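Chapter 6
Reading the Brochure: Household Robots as Products

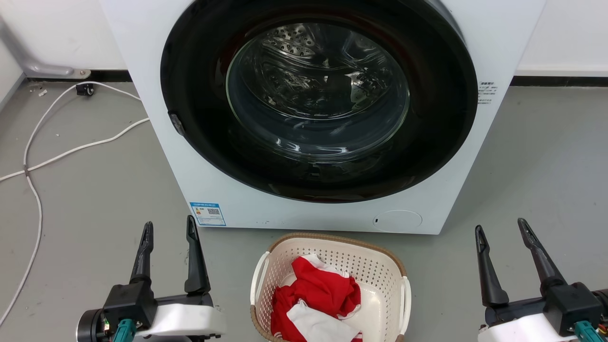 Anyone who has read a few sales sheets for home robots will know the laundry paragraph. It says the machine "does your washing", and it says so in the present tense. In this chapter we take that sentence apart, using one product, the Cadik two-armed home kit sold by Liapis, as our main case. The kit lists at $3954 without the mobile base. Readers who go on to buy equipment for a clinic, a care home or a school will meet many offers written in the same style, and the questions are much the same for all of them.

Start with the verb. Doing the washing means sorting, carrying, opening a door, loading, measuring detergent, choosing a program, starting it, coming back later, unloading, and dealing with the sock stuck to the rubber seal. The Liapis brochure covers all of this with one word. The technical annex, which comes as a separate download, covers 4 steps: locate the basket, grasp a garment, place it in the drum, close the door. Detergent is listed under "planned features". So is sorting by colour, and a buyer with a red garment and a white one in the same basket might want to know that before signing anything.

Next, look at the conditions. The annex gives a success rate of 90 per cent for loading. Ninety per cent of what? When Hedvig Grønli put this question to the supplier for the Dematdale trial, the answer was that each garment counted as one attempt, that the door was already open, and that a dropped item could be picked up again without being scored as a failure. None of these choices is dishonest. Each one makes the number bigger. If the door had to be opened first, and if a drop counted as a drop, we would expect a lower figure, and the supplier has not published one.

The Dematdale trial is a modest affair and we don't want to lean on it too hard. It used a front-loader, a plastic basket set directly in front of it, and a floor with cables trailing across it. Fatemeh Ahmadpour, who wrote the trial notes, points out that most of her own laundry begins in a heap behind a bathroom door. The basket position matters a great deal for a pair of two-fingered grippers, and so does the height of the door opening. A top-loader was not tried at all. Liapis says the kit is "compatible with most washers" — a phrase that appears to rest on the fact that most washers have a hole to put clothes in.

There is a fair case on the other side. Cloth is a hard material for any robot to handle. It folds, hides its own edges and changes shape when lifted. A kit that can move shirts from a basket to a drum, even slowly, is real engineering, and a rival package from Sarno does less for more money. Our complaint is with the distance between the annex and the front page, and with how few buyers are told there is an annex.

Section 6.1 sets out how to turn a marketing claim into a list of testable steps. Section 6.2 deals with success rates and who gets to define an attempt. Section 6.3 looks at service contracts, where much of the lifetime cost of the Cadik kit is found. Before going on, find a brochure for any household machine you already own and underline every verb. Keep it handy, as you will need it for the first exercise.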